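Cuaderno de trabajo — seguimiento de dividendos
19 de agosto de 2018

Retomo la hoja de Plultton donde la dejó Nikola. El problema de marzo sigue abierto: el rendimiento por dividendo salía inflado porque la columna de precio tomaba el cierre anterior a la ampliación y el dividendo iba ya ajustado. Corregido en la pestaña 2. Falta repetirlo para Dratdale, que hizo la ampliación en dos tramos y lleva dos factores distintos.

La serie tiene 284 sesiones. Faltan 7, todas festivos de la plaza local. Las dejo vacías, sin arrastrar el último precio, que es lo que hacía la versión vieja y aplanaba la volatilidad.

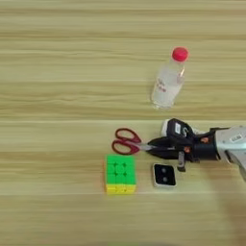
Mesa: botella de tapón rojo y tijeras.

Preltgate: Titilayo encontró que el dividendo extraordinario estaba sumado al ordinario. Separado. Con el ordinario solo, el payout baja bastante y ya no dispara el aviso. Queda pendiente decidir si el aviso debe mirar también el flujo de caja libre. Yo diría que sí, Temitope prefiere esperar a las cuentas semestrales.

Recompras. Probé a restar las acciones propias en la fecha de anuncio y en la de amortización. La diferencia en el beneficio por acción es pequeña salvo en Yang, donde pasan meses entre una y otra. Uso la de amortización para todas y lo anoto en la cabecera de la hoja. 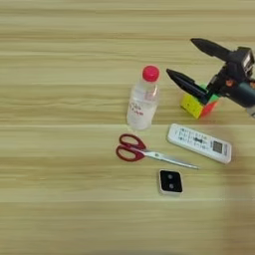

Lado derecho de la mesa.

Prueba con cartera ficticia de 2000 acciones de Plultton, reinvirtiendo cada pago al cierre del día de cobro. Primera pasada mal: aplicaba la retención dos veces, en el bruto y otra vez al reinvertir. Segunda pasada cuadra al céntimo con el cálculo a mano de Yetunde. Guardo las dos versiones por si alguien pregunta por la cifra antigua.

Ojo con el tipo de cambio — Dratdale declara en una moneda y paga en otra. Bergþóra tiene la tabla de cambios oficiales, pedírsela antes de tocar nada.

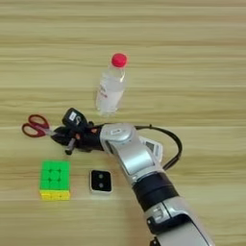
Botella de pie, con etiqueta blanca.

Pendiente:
Dratdale, factores de ajuste de los dos tramos.
Preguntar a Nikola de dónde salió la fila 19, no lleva fuente.
Rehacer el gráfico de rendimiento total con la escala logarítmica.
Borrar la pestaña «copia de copia».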